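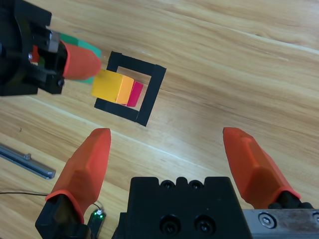

Fig. 1. Table 6, light wooden top, with the square black frame near the middle.

21 November 2021
Truvimel workshop, bench notes. Entered by D. Dumitrescu; copy to V. Stojanović.

Subject: condition of the top of Table 6 and placing of the square frame.

The top was inspected before the application of the second coat of Garken oil. The grain remains pale and even in tone. The rear corner, where a shallow ring mark was recorded in March, was rubbed down by hand and now feels level with the surrounding wood. No filler was used. Oil drawn from tin 884; 200 ml set aside for this table and the remainder returned to the store.

The black frame is to be kept as the standing outline for block work on this table. It is open in the centre, so that the wood serves as the floor, and it has a gap on one side. Mr Stojanović has asked whether the gap should be closed. My view is that it should remain for the present — blocks can be slid in through it without being lifted over the strips. The matter may be raised again once the green and red blocks have both been tried at Begović.

The frame has not been fixed down. It is at present turned slightly with respect to the table, and colleagues are asked to leave it so until the positions have been copied into the Gistden sheet. Adhesive tape is not to be used on this top under any circumstances; the last strip lifted the finish, and the repair occupied most of a morning.

Cloths: the 550 pack is finished. The replacement pack sheds lint and should be kept for the shelves only.

Outstanding:
Second coat, thin, worked along the grain. Leave overnight before anything is placed on it.
Measure the inside of the frame on all sides and enter the figures on the Gistden sheet.
Ask Begović whether the spare strips are of the same thickness as ours.
Return the sanding block borrowed from the joinery room.

D.D.

Added later: measurements entered for two sides. V.S. to complete the others.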